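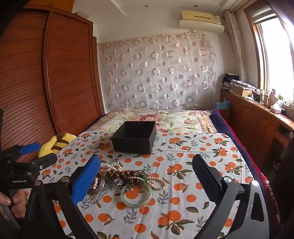
We got to the Trarnberg summer fair later than planned, on 5 June 2022, and the car park field was already packed. Parking was free, which was nice, but it's a fair old walk to the gate - wear proper shoes!

I went straight for the Pama cheese tent (twelve sorts to try, and I tried most of them) and then queued ages for a Kongkaew noodle box. Worth every minute, though I wish I'd asked for less chilli.

The craft barn was my favourite bit, with 95 stalls squeezed in and a lovely smell of beeswax.
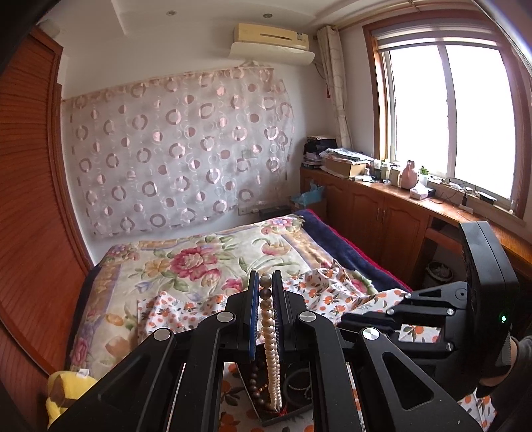

After that we had tea and a scone by the bandstand and listened to the brass band from Nuklow, who were brilliant and very loud. The last bus back leaves at ten past five, so we had to run for it.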